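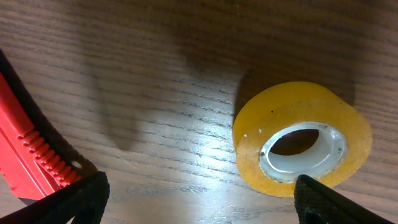 Section 11. Gripper does not close, or closes on the wrong part of the object (fault F15)

The Larnar gripper reports fault F15 when the fingers stop before they reach the commanded opening. The most frequent cause is a finger which touches an edge that the wrist camera did not measure well. A roll of clear tape lying flat is a typical case: one fingertip comes over the rim of the white core, and if the arm goes down from such a position, the finger can be caught inside the hole. Glare on a glossy tabletop makes the measurement worse. Please follow the steps below in the given order.

CAUTION: Do not pull the object out by hand while the drive is on. The fingers can close again without warning. Keep utility knives and other cutting tools out of the reach of the arm during all tests.

11.1 Releasing the fingers

1. Press the stop button on the Pakell control box. The lamp changes to red.
2. Wait 15 seconds.
3. Turn the release screw at the back of the gripper to the left until the fingers move freely.
4. Take away the object. Look at both fingertips for cuts and remains of glue.
5. Turn the release screw back to its end position.

Note: If the screw is left open, the gripper will show F15 again at the next start, also with nothing between the fingers.

11.2 Checking the finger alignment 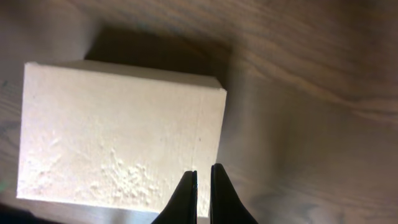

Ambaye Arm Set-up Guide, Issue 15

For this check use a light-colored block with a straight side. Lay it flat and bring the open fingers over one edge, so that the edge is between the two tips. A rough or pitted area on the face does not disturb the check, but the edge itself must be clean.

1. Release the stop button and choose Service > Fingers > Slow.
2. Set the force limit to 200. Do not use the factory value of 2000 for this check.
3. Close the fingers in small steps and watch the camera view.
4. If one finger touches clearly before the other, stop and open the fingers again. Correct the offset in the Flumari software, page "Tool center".
5. Repeat from step 3 until both fingers touch together.

Note: Strong light can make a pale surface too bright in the camera view. Lower the exposure before you change any offset.

CAUTION: If F15 comes back after the alignment, switch off the power and send the gripper for service. Do not raise the force limit to clear the fault.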